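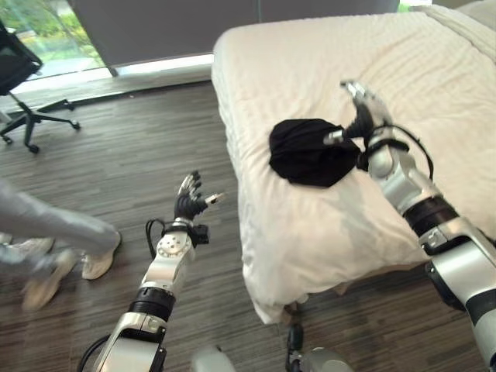
News > Community > Open days

Reading time: 5 min

The lift at Hemer opens straight onto the carpet, so the first thing you hear on an open day is somebody calling out to watch the cables. I was met by the woman who runs the household program, and she had a cup of tea in my hand before I'd found my notebook.

She has been with the group five years, and came to it from aged care. "I used to do hospital corners in my sleep," she told me, laughing. "So when they asked what a robot should learn first around the house, I said the bedroom, because that's where people's backs go." The engineers had been hoping for the kitchen, she said, and a few of them still bring it up at lunch.

The robot they show to visitors is called Tilia, and it works at the pace of someone who has all afternoon. I asked whether people find that frustrating. "The kids do, for a minute or so," she said. "Then it gets hold of something soft and they go very quiet. Cloth is hard, you see. A cup is the same shape every time you go back to it, but a shirt never is, and a bag with a bit of give in it is nearly as bad."

We stood for a good while over the washing, which she says is her favourite part of the day, and I can see why. 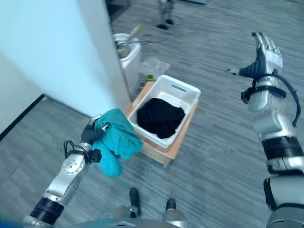

Laundry at the Hemer open day: a teal cloth in the left hand, dark clothes in the basket.

I wondered aloud about the fingers, and she was off. Each recorded attempt is kept, good or bad, and the group has 3,679 of them so far for laundry alone. "The bad ones are the ones I'd keep if the building was on fire," she said. "You learn such a lot from a dropped sock."

The part visitors ask about most is when they can have one at home. She was careful there. A small trial is planned for July with 14 households, most of them in the Panagiotou flats down the road, and she would like to see how that goes before promising anybody anything. She did say her own mother has put her name down, and has already asked if it does windows.

It was getting on for closing by then, and there was a family waiting with questions about stairs, so I finished my tea and let her go to them.

The next open day will be listed on the Climideck noticeboard. Entry is free, and please wear flat shoes.

Contact us | © Hemer Community News | Back to top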